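10/11/2019

폰디티아(Ponditia) 의회 개방일에 다녀왔다. 총선을 앞두고 해마다 하던 행사를 올해는 규모를 키웠다고 해서, 지역 정치를 다루는 우리 모임 소식지에 실을 겸 하루를 잡았다. 아래는 둘러본 순서대로 적은 기록이다.

## 입장과 등록

정문은 오전 9시에 열렸다. 사전 등록 인원은 1000명으로 제한되어 있었고, 나는 2307번 표를 받았다. 번호가 정원보다 큰 것은 지난봄 행사 번호에 이어서 매기기 때문이라고 안내 데스크에서 설명했다. 신분증 확인과 가방 검사까지 마치고 나니 9시 40분이었다. 외국인 방문객은 여권 원본이 있어야 하고 사본은 받지 않는다. 물은 들고 들어갈 수 있지만 음식은 보관함에 넣어야 한다.

한국어 안내문은 없다. 현지어와 영어 두 가지뿐이고, 영어판은 현지어판보다 네 쪽이 적다. 빠진 부분은 선거구 개편 연혁이었다. 관심 있는 사람이라면 현지어판도 함께 챙기는 편이 낫다.

## 본회의장

본회의장 견학은 50명씩 조를 짜서 들어간다. 방청석에 앉아 의사국 직원의 설명을 25분 정도 듣고, 질문을 받은 뒤 나오는 방식이다. 의석 배치는 여당이 왼쪽, 야당 연합이 오른쪽이며 무소속은 뒷줄이다. 2년 전까지는 무소속 의원이 추첨으로 자리를 정했는데, 지금은 당선 횟수 순으로 앉는다고 한다.

질문은 대부분 국경 도시 부스테티(Wustetti)의 통관 협정에 관한 것이었다. 비준안이 10월에 상임위를 통과했고 본회의 표결만 남아 있다. 직원은 일정만 답하고 전망은 말하지 않았다. 야당은 관세 조항의 재협상을 요구하고 있고, 여당은 총선 전에 표결을 끝내려 한다. 현지 신문 두 곳의 예측도 서로 달랐다. 방청석에서 들은 바로는 부스테티에서 온 방문객들도 의견이 갈렸다. 창고업을 한다는 사람은 빨리 통과되기를 바랐고, 그 옆 사람은 검사소 인력부터 늘려야 한다고 했다.

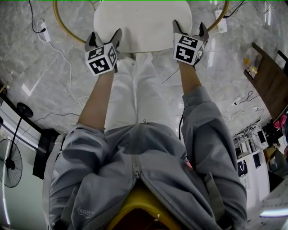

## 정당 부스

별관 1층에는 정당과 단체 부스 13개가 있었다. 의석이 없는 정당도 같은 크기의 자리를 받는다. 배치는 정당 등록 순서를 따른다.

- 여당 부스는 경제 공약 책자를 나눠 주었다. 외교 공약은 마지막 두 쪽에 있고, 이웃 나라와의 관계에서 '원칙 있는 대응'을 한다는 문장이 세 번 나온다. 구체적인 조치는 적혀 있지 않았다.
- 제1야당은 책자 대신 한 장짜리 전단을 썼다. 통관 협정 재협상과 지방 교부금 확대가 앞면, 후보 명단이 뒷면이다. 명단에서 세 개 선거구는 아직 비어 있었다.
- 프론드베르크(Prondberg) 지역당은 이번에 처음 참가했다. 수도에서 버스로 네 시간 걸리는 산간 지역인데, 병원과 도로 이야기가 거의 전부였다. 안보 문제에 대한 입장을 물으니 당론을 아직 정하지 않았다고 했다.
- 선거관리 기관 부스에서는 재외 투표 신청서 작성법을 알려 주었다. 줄이 가장 길었다.
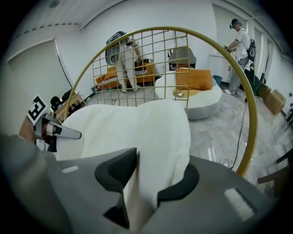
## 외교 정책 토론회

오후 2시에 별관 2층 프리처드(Pritchard) 홀에서 공개 토론회가 열렸다. 주제는 총선 이후의 대외 정책이었고, 정당별로 정책 담당자가 한 명씩 나왔다. 예정은 90분이었으나 2시간 가까이 이어졌다.

가장 오래 다룬 쟁점은 강경 노선의 지속 여부였다. 여당 쪽은 지난 임기에 국경 문제에서 분명한 태도를 보인 것이 협상력을 높였다고 주장했다. 야당 쪽은 같은 기간에 정례 회담이 두 차례 무산된 점을 들었다. 사회자가 무산의 책임이 어느 쪽에 있느냐고 묻자 양쪽 모두 상대국의 사정을 언급했고, 논의는 거기서 더 나아가지 않았다.

지역당은 발언 시간 대부분을 국경 도로 보수 예산에 썼다. 통역 수신기는 영어만 지원했고, 뒷줄에서는 신호가 자주 끊겼다. 통역이 필요하면 앞쪽 절반에 앉아야 한다.

## 교통과 그 밖의 메모

중앙역에서 의회까지는 전차로 네 정거장이다. 행사 당일에는 의회 앞 정류장을 무정차로 통과하므로 한 정거장 전에 내려 걸어야 한다. 별관 식당은 오후 1시 30분에 주문을 마감했다. 토론회 자료집은 행사장에서만 배포하고, 회의록은 한 달 안에 의회 누리집에 올라온다고 한다. 올라오면 통관 협정 관련 발언을 옮겨 다음 호에 싣겠다.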